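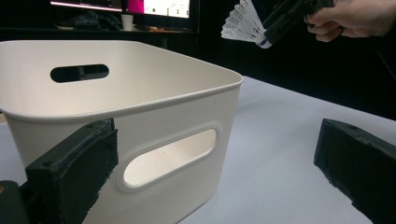 Siiri Paju has been teaching for most of her working life, first the piano and then, for a few unhappy terms, geography, and she will tell you that her present pupils are the slowest she has ever had. They are also the most patient. At the Hurarlow workshop she and her colleagues spend their days gathering examples for a learning system called Tadodeo, which one day ought to be able to pick things up and put them where they belong without being told how. For now it has to be shown, and shown again, with the sort of thing any household might own: a white storage bin with handles you can put your fingers through, say, and a shuttlecock with real layered feathers and a thin blue band round its cork. The shuttlecock is a favourite of Siiri's. "It looks so simple," she says, "and then you try to hold one without crushing its skirt, and you find you have opinions."

I had come expecting robots, I suppose, great gleaming ones, and what I got first was a cup of tea and a pair of grippers to try. They are black, a little heavier than they look, and you work them with your own hands while the whole business is recorded. The idea, as Darius Kļaviņa explained it to me (twice, bless him, as I was busy dropping things), is that the system learns from what the gripper sees and how it moves. Your own arm does the clever part. Later on a robot with the same sort of fingers can try to copy you.

Each go at a task is called an episode, and a good day at Hurarlow brings in 200 of them. My own contribution came to six, of which Darius kept two. He was very kind about the others. In one I had closed the fingers too early, and in another I had sneezed - which is not, he said, a skill they were hoping to pass on.

What surprised me was how much of the work lies in being ordinary. Dzintra Urbonaitė, who trains the newcomers, spends her first morning with each of them getting rid of what she calls stage manners. People slow down terribly when they know they are being recorded. They hover, they lift things like priests, they put them down as though the table might wake. "I ask them to think about supper," she told me. "Once they're thinking about supper, the hands behave." She likes a bit of variety too, so the bin gets shifted about between goes, and the object starts from somewhere new, and if you always come in from the right she will gently suggest you try something else. 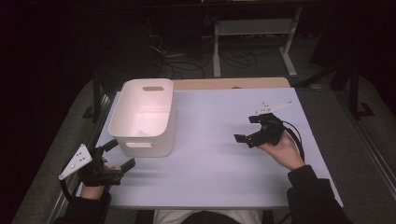 *A pair of hand-held grippers, with the bin at the left of the table, during a session at Hurarlow.*

The plates on the grippers, white with small dark dots, were the thing I kept staring at. I had taken them for decoration, and was put right. They help the software work out where each gripper is and which way it is turned, and Dzintra is fierce about sleeves getting in front of them. There are cables to mind as well, and after an hour or so you learn to sit a certain way, elbows out, rather like someone carving a joint in a narrow kitchen.

Over lunch (soup, and very good rye bread from Rozīte, the bakery on the corner) the talk turned to mistakes. Should a fumble be thrown away? Darius would bin nearly all of them. Dace Laur, who looks after the checking and watches more footage of hands than anyone should, would keep plenty, so long as the person recovers. A dropped shuttlecock that is picked up again and put where it should go teaches something, in her view, that a perfect run never can. They have been having this argument since December and both seemed to be enjoying it enormously.

Dace let me sit with her for part of the afternoon. She had a batch of 140 episodes to get through and a biscuit tin to help her, and she marked each one with where the grip began, where it ended and whether she would trust it. After a while I could tell people apart by their wrists alone. There was a brisk one and a dreamy one, and one who always gave a little tap on the table before starting, which Dace trims off the front each time so that Tadodeo doesn't pick up the habit.

The first robot trials are to be held at Grurnberg, where there is more floor and, I am told, worse tea. Siiri is going along to watch. She says she feels much as she used to before a pupil's recital, when there was nothing left to do but sit at the back and keep her hands still.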